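Search this book Enter chapter or keyword Go

Chapter 4
Setting Up the Arm and the Bench

In Chapter 2 you chose an arm and a gripper and worked out how far the one could carry the other. In this chapter you will build the thing the arm stands on, fix it down, and give it a first job. The work suits a garage, a spare room or a shared workshop. Allow a weekend for the pedestal and one evening for the rest.

By the end of the chapter you should be able to:
- decide where on a table the pedestal should go
- check the reach of the arm before you drill
- line up the gripper with a small part lying flat
- keep a log that someone else can read

The running build in this part of the book is called Tralov. It was started in April by Yusri Wibisono, who wanted an arm that could handle control panels, and it is worked out in simulation first and then at the bench. You do not have to copy it exactly. If your table is shorter, or your arm is lighter, the same steps apply and only the measurements change.

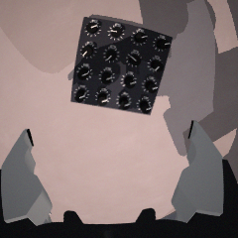 A good first part is flat, stiff and heavy enough to stay put when a finger brushes it. Small boxes tip over and soft things fold, and both will waste your evening. A knob panel does well. The one used for Tralov has sixteen knobs in four rows of four, and the pointers are set at different angles, so you can tell one end of the panel from the other once you have noted a few of them down. Lay your part at an angle to the fingers on purpose. If it is always square to the gripper you will never find out whether your rotation is right, and the error will turn up later when you are trying to do something harder.

Before any of that, the arm needs somewhere to stand. A pedestal does two jobs. It lifts the base joint clear of the table, and it spreads the load so that the table top does not flex when the arm swings out. Tralov's pedestal is a block with a sloping top, and the base joint is fixed to the slope. A level top is easier to make and is fine for most builds. With a sloping one you must enter the tilt in the arm's settings, or every position you ask for will be wrong by the same angle.

Place the pedestal towards one long side of the table and leave the other side free for parts. Mark the outline in pencil, put the pedestal on it, and move the arm slowly through its full range with the power limited. Look for places where the elbow comes near a wall. Only then drill.
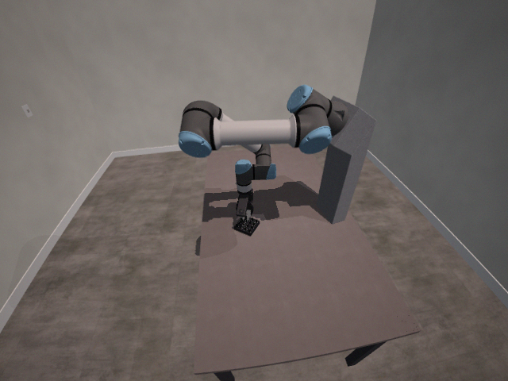
Virk Workshop Club — Arms and Benches Group

The group's own rule is that the pedestal is bolted through the table and never clamped. A clamp will hold for a week and then creep. Use large washers on the underside and tighten the bolts in pairs, crossing from corner to corner. Check them again after 30 minutes of running.

Next, bring the gripper down over the part. Do this in stages:

1. Move to a point well above the part and stop.
2. Turn the wrist until the fingers match the angle of the part.
3. Lower the gripper to just above the table.
4. Stop again, and look from two sides before closing.

The second look matters because an arm hides its own work. From one side the fingers can seem to be over the part when they are well behind it. Shadows make this worse, and a dark gripper over its own shadow is hard to read.

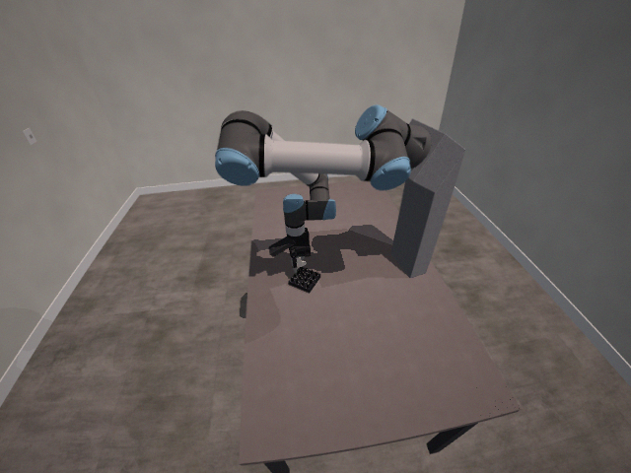
If you cannot get a clear view from two sides, move your lamp before you move the arm. A lamp placed low and to one side throws a long shadow, and a lamp overhead throws a short one, which is easier to work with. Try both and write down which you used — it belongs in the log with everything else.

Your log need not be fancy. For each attempt, record the position of the part, its angle, the height at which you stopped, and what happened when you closed the fingers. The first log for Tralov ran to 118 entries, a good many of them only two or three words long. Leave the bad ones in.

4.1 Measuring the table

Start with the table on its own, with nothing fixed to it. Measure the length along both long sides and the width at both ends, and write all of the figures down even if they look the same.

Related chapters
Choosing a gripper
Fivholm: a folding bench for small rooms
Plastach: making soft finger pads
Keeping cables out of the way
Reading a joint limit table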